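# The Ulham Running Belt

I've been running for a long time and I've hated pretty much every belt I ever strapped on. They bounce, they creep up, they spin around until the zipper is in the small of my back and I'm doing a sort of dance on the sidewalk trying to get at my keys. So when I started making my own gear, the belt came first, and it's still the thing I sell the most of!

The Ulham is a soft stretch tube with no buckle. You step into it, pull it up over your hips, and go. It sits low, right where your shorts sit, and that's why it stays put. If you wear it up at your waist like an old-style fanny pack it will ride around on you (I get emails about this, so please, hips).

**What fits in it**

- A phone, even one of the giant ones, in the wide back pocket
- 4 gels, two on each side
- Keys on the little clip, which is sewn in and doesn't come off
- A folded bill and a card
- A thin pair of gloves if you're the type who starts cold and regrets it by mile two

It does not hold a water bottle. I know! I tried. I had a version with a bottle holster and Shafiq Ekanayake, who tests most of my stuff, took it out on the river path and came back with a bruise on his hip and some words for me. If you need to carry water, look at the Ustdale handheld. It straps to your palm, holds 13 ounces, and plenty of people use the two together.

**Sizing**

Go by your hips, measured over your running shorts. If you land between two sizes take the smaller one. It should feel snug when you first pull it on, almost too snug, and then you load it up and start moving and forget about it. The fabric loosens a tiny bit over the first couple of weeks and then it stops. People who size up for comfort are the same people who write to me later asking about bounce.
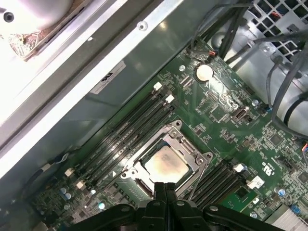 **Can I wear it over a race number?**

Wear it under. The number pins to your shirt or clips to the two loops on the front of the belt, and you can still reach both side pockets without lifting anything.

I ran the Plorkthorpe half in April with mine set up like that and had gels in hand before the aid stations every time. It rained the whole second half, so let me say something about rain. The back pocket has a lining that keeps sweat off your phone. It's a sweat lining. It'll handle drizzle, but in a real downpour put your phone in a sandwich bag first, same as I do.

**Washing**

Cold water, with your regular running clothes, then hang it up. Please keep it out of the dryer, the heat kills the stretch and I can't fix that for you. Skip fabric softener too. Cathal Rafferty has one from my first batch that has gone through more than 300 washes (he keeps a tally, don't ask me) and the elastic is still good, though the black has gone kind of charcoal.

Oh, and take your gels out before it goes in the wash. A burst salted caramel gel gets into everything.

**Colors**

Black, navy, and the bright orange. The green is gone and I don't have a date for more. I'm trying a reflective strip on the orange first, and if I like how it holds up I'll add it to the others. If you run the trails out past Khondokar at dusk like I do, get the orange anyway.

**Returns and repairs**

Run in it. Really, take it out a few times, because walking around the kitchen won't tell you a thing about a belt. If you don't get along with it, send it back within 2 months and I'll swap the size or give you your money back. I'd appreciate it if you washed it first.

Zippers I'll replace for free for as long as I'm making these. Just mail the belt in with a note that has your name and return address on it, and tell me which pocket. I do repairs in batches, so it can take a little while, and if you've got a race coming up put the date on the note and I'll try to get yours done early.

Page updated July 20, 2026. Small and medium are in stock in all three colors, large is navy only right now.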